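# Renden (home robot project)

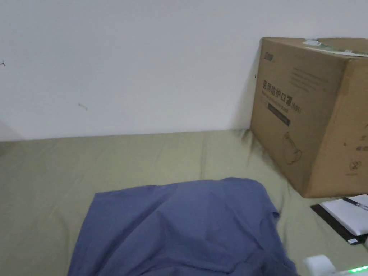
*A blue garment laid on a green sheet in the Renden work area, with a cardboard box, a notebook and a pen.*

**Renden** is a home-built robot for handling clothes and other soft household things. It was made in a private flat and, for the heavier work, in the shared workshop Plirnmont. The project is known mostly for its open build notes, which are kept under the name *Renden Notes*, and for its use of ordinary rooms as the place of testing. The robot is not sold as a product or as a kit.

## Name

The name Renden was first used for the control program only. Later it was used for the whole machine, and the program received the name Mundia. In older notes the two names are sometimes mixed, so a reader who finds "Renden version 2" must check if the software or the arm is meant. The table of versions at the end of the notes helps with this.

## History

The work began in February with one arm, fixed by a clamp to a kitchen shelf. This first arm had hobby servos in all joints. It could lift a sock, but the elbow became hot after short use and the arm went down slowly under its own weight. The notes keep the measurements of this period, although none of the parts remained in the later machine.

The second arm was built at Plirnmont, where members have a drill press, a small lathe and a laser cutter. The base plate and the shoulder bracket were cut there from aluminium. The smaller parts were printed at home. The first public version of the build notes has the date Friday, August 2, 2019, and it describes this second arm. It did not yet include the camera mount.

Further versions changed the wrist two times. The present wrist has a shorter cable path, and the cable does not catch on the forearm when the hand turns fully to the left.

## Construction

### Arm

The arm has six joints. The lower three use geared motors with encoders, and the upper three use serial bus servos. All joints share one supply, but the shoulder motor has its own fuse. The builder recommends to test this motor alone before the rest of the chain is connected.

Most printed parts are made of PETG. The gear cover was printed in PLA at first and became soft near the motor, so it was replaced. The complete arm can be taken apart with two hex keys and one small screwdriver.

### Hand

The hand is a gripper with two fingers. Each finger has a changeable pad, which is glued to a thin plate and held by two screws. Pads of silicone, cork and bicycle inner tube were compared. Silicone gave the best hold on cotton, but it collected dust quickly and had to be cleaned with a damp cloth. The inner tube is used as the normal pad.

### Electronics and software

The motor board is called Pramanik. It was drawn for this project and is used also by other members of the workshop. It reads the encoders, limits the current and stops the arm if no message arrives from the computer in 30 milliseconds. An early edition of the board had the power connector too near to the mounting hole, and a plastic washer was needed there.

Mundia runs on a normal desktop computer. It finds the outline of a piece of cloth in the camera picture, proposes a point for gripping and plans the movement. A second part of the program keeps a record of each attempt together with the joint positions. The record can be played again later without the robot, and most errors in the planner were found in this way.

## Testing

Cloth is spread or dropped on a covered surface, and the robot must take it at an edge and lift it. Beds and sofas are used as well as tables. A soft surface is more difficult, as the finger can press into it and take the cover together with the garment. Folds in the cover can also be read wrongly as the edge of a shirt.

The largest series had some 1000 attempts. In 127 of them the gripper took the cover instead of the garment. After this series a rule was added to Mundia: the hand goes down, closes a little, lifts by a small distance and compares the picture before it closes fully. The rule makes each attempt slower. It can be switched off in the settings file.

Larger objects, for example boxes, are treated as obstacles. The planner places a simple block around them and keeps the arm outside of it. Thin objects such as pens and paper are more often missed, and the notes list this as an open problem.

## Limitations

Renden cannot fold a garment completely. It can lift, move and spread cloth, and it can make one fold in a towel if the towel lies flat at the start. Dark fabrics in weak light give poor outlines. The arm also makes noticeable noise at the shoulder, and the builder did not find a gear of the same size which is more quiet.

## Documentation

The notes contain drawings, a parts list, wiring plans and the recorded attempts. The archive holds 3918 files, most of them short records from Mundia. The drawings may be copied and changed for private use. The wiring plan for the first arm is kept only for history and does not fit the Pramanik board.

## See also

- Robotic manipulation of cloth
- Serial bus servo
- Shared workshop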